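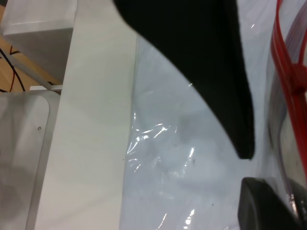

透明拉链袋的红色拉条和滑块。

**Breltora本地消息** 家居收纳商Idorwood三月起在Breltora的Frota片区推广一套透明拉链袋,配一份装袋办法,称住户照着做,家里的抽屉和桌面就能“一次理清、长期不乱”。这套东西先给13户人家试用,试用期2个月。公司上周拿出的结果很好看:11户表示愿意继续用。本报看过公司发给住户的说明和那份只有一页纸的结果摘要,又问了其中几户人家,认为这个好看的数字说明不了多少问题。

先说东西。袋子有2种,一种袋口装拉条和滑块,滑块推到头即封口;另一种没有滑块,靠手指沿袋口按压。材料都是软的透明薄膜,装进去的物件从外面看得见。公司的宣传页把“看得见”放在最前面,说家里东西找不着,多半是因为收进了不透明的盒子和抽屉深处,换成透明袋,翻找的时间就省下来了。

这话有一半是常识。透明的袋子确实比铁皮饼干盒好认,这一点用不着花2个月来证明。问题在另一半:袋子一多,叠起来以后是不是还看得见?试用住户里有一家把针线、电池、药膏、备用钥匙、说明书分别装了袋,全部平放进一个抽屉。女主人说,刚装完那天觉得特别舒服,过了几个星期,抽屉里就成了一摞滑来滑去的塑料,最上面那只看得清,底下的照样要一只一只翻出来,而且袋子滑,抽屉一拉开就往后跑,有两回卡在抽屉背板那里,得把整个抽屉卸下来才拿得到。

她在问卷上勾的仍然是“愿意继续用”。问她为什么,她说袋子已经在家里了,总不能扔掉。

这份问卷值得多说几句。关于去留的题目只有一道,选项是“愿意继续用”和“暂时不用”。没有问用了多少,没有问用在哪里,也没有问如果要自己掏钱还愿不愿意。试用的袋子全部免费,住户不用退还。在这种条件下,一户人家把袋子塞在厨房柜子里,半个月没碰过,只要不反感,也会被算进“愿意”那一栏。公司的摘要把这一栏译成了“长期养成收纳习惯”,从问卷到这句话之间缺的东西太多。

至于没有勾“愿意”的人家,摘要里一个字也没有写原因。本报联系到其中一家。那家的老人手指关节不好,按压式的袋口总是合不严,带滑块的那种又嫌滑块推到转角处发涩,试了几天就收起来了。他说自己没有意见,也没有人来问过他的意见。

公司方面的答复是,按压式封口“符合一般成年人的使用习惯”,滑块式则“几乎不需要用力”。本报请对方提供测试时用的标准,对方说那属于内部资料。

再说办法。随袋子发下来的说明要求住户先清出一张桌子,把要整理的东西全部倒在桌上,按用途分堆,然后一袋只装一类,装好后把空气压出去,平放,封口朝同一个方向。步骤写得很细,连先装大件后装小件都写了。

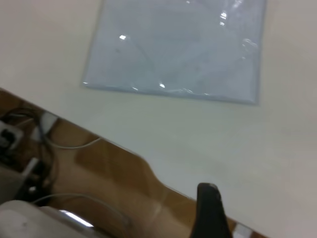
平放这一条,说明里反复强调,理由是平放省地方,也便于辨认。可是软袋子平放的时候,薄膜上难免有折痕,灯光打下来还会有一块一块的反光,要看清里面是什么,往往得换个角度,或者干脆拿起来。装票据、贴纸、邮票一类薄的东西,问题不大。装电线就是另一回事了。线材有弹性,绕好放进去,松手就把袋子撑成一个鼓包,下一只袋子根本叠不上去。好几户都提到,家里最乱的恰恰是各种线:充电的、接音箱的、早就不知道配什么用的,黑乎乎一团堆在插线板旁边。说明里关于线只有一句话,“建议卷好后装入”。怎么卷,粗线怎么办,天天要用的线难道每天从袋子里拿出来再装回去,都没有写。

有一户人家照做了一个星期,每天晚上把充电线收进袋子,第二天早上取出来。家里上中学的孩子第三天就不干了,线重新回到地上。母亲说她觉得孩子有道理。

这种情形在推广收纳用品时很常见。宣传页上展示的大多是一年用不了几回的东西,节日的彩带、旅行用的转换插头、几枚纽扣,装进袋子自然整齐,因为没有人去动它们。真正让桌子乱起来的是每天都在动的那些。拿不常用的物件来展示效果,再把效果推到整个家里,这个做法不能说是造假,但也谈不上公道。

价格也有含糊的地方。公司在Frota的说明会上讲,正式发售时会给本片区住户优惠。优惠多少,没有讲;优惠到什么时候,没有讲;是单只卖还是只能成套买,前后说法不一样。说明会上发的单子写的是“可按需选购”,而Lillitz街那家代销店贴出来的预告写的是“成套供应”。店员告诉本报,到货单上只有成套的编号,没有单只的。一套里大号的袋子占了多数,可是几户人家都说,家里真正缺的是小号,大号除了装围巾和床单想不出装什么,装了床单又封不上口。

本报就此再次询问公司,得到的回复是销售方案“仍在优化”。

还有耐用。宣传页写着“反复开合,持久如新”,没有写反复多少次。试用期不长,看不出封口最后会变成什么样。住户说得比较多的是另外几件事:拉条沾了面粉或者细沙以后会卡;袋子洗过以后里面不容易晾干,得撑开了倒扣在杯子上;薄膜折过的地方会留印子,压不平。这些都算不上大毛病,用过同类袋子的人多半都碰到过。只是既然公司说自己的产品跟市面上的不一样,总该讲清楚不一样在哪里。目前能讲清楚的,一是颜色,二是那份说明。

说到材料,Frota片区的住户最早在说明会上提的第一个问题就是塑料。有人问,为了把家里理清楚,先往家里搬一大包塑料袋,是不是有点别扭。会上的回答是袋子可以重复使用,所以“总体上更环保”。跟什么相比更环保,当场没有说,会后的书面材料里也没有。如果跟用完就扔的袋子比,这话大概站得住;如果跟家里本来就有的鞋盒、玻璃罐、月饼盒比,恐怕就站不住了。一位住户说她回家以后数都没数,拿旧罐头瓶装了全部的螺丝和钉子,看得见,也不会滑,一分钱没花。

袋子坏了以后怎么处理,目前也没有着落。拉条和袋身看起来不像同一种塑料,本地的回收点收不收,要不要先把拉条剪下来,说明上没有提。本报去问Frota的回收点,工作人员说软塑料薄膜目前一律不收,带拉条的没有单独规定。公司则表示“正在与有关方面探讨回收方案”。有关方面是哪一方面,公司没有透露。

也应当说公道话,试用的人家里确实有人觉得好。一位经常出差的住户说,洗漱用品和充电器分开装,过安检的时候不用在箱子里乱掏,她以后会自己花钱买。一户有小孩的人家拿袋子装拼图,每盒拼图一袋,盒子全部压扁收走,柜子空出整整一层,孩子自己也能认出哪一袋是哪一幅。还有一家用来装种子,按播种的月份排好,立在一个旧鞋盒里。三家的用法有一个共同点,都没有照说明做。出差那位把袋子竖着插在箱子边上,拼图那家把袋子用夹子挂成一排,种子那家也是立着放的,“平放”这一条谁都没有遵守。

这几家的经验,摘要里同样没有。摘要引用的是一句没有署名的评语,“我的家从此变了样”。本报问到的住户都说不是自己写的。公司说评语“综合整理自多位用户的反馈”,也就是说,没有哪一位用户原原本本说过这句话。

按照公司的计划,下一步是把推广范围从Frota扩大到Breltora全城,同时开收费的上门整理服务,由服务人员带着袋子到住户家里,现场分类、现场装袋。收费标准没有公布。如果服务仍旧按现在这份说明来做,请人上门的住户不妨先问清楚几件事:袋子的钱算不算在服务费里,用不完的能不能退,电线怎么处理,服务人员走了以后东西按什么规矩放回去。最后一件尤其要问。几户试用人家都说,头一天的整齐不难做到,难的是第二个星期,一把剪刀用完以后没有人愿意再去找它的那只袋子。

本报还向公司要过试用前后的对比记录,比如找一样东西要花多长时间,桌上摊着多少东西。宣传页上“翻找的时间就省下来了”这句话,总要有个依据。公司承认没有做过这类记录,理由是各家情况不同,难以比较。难以比较是实情,可是既然没有比过,“省下来”这三个字又从哪里来的呢?公司说会在下一版宣传页里“调整表述”。截至发稿,Lillitz街那家代销店橱窗里贴的还是旧版。

代销店预计月底到货,目前不接受预订。店里已有的普通拉链袋仍在照常出售,按只计价,大小号都有。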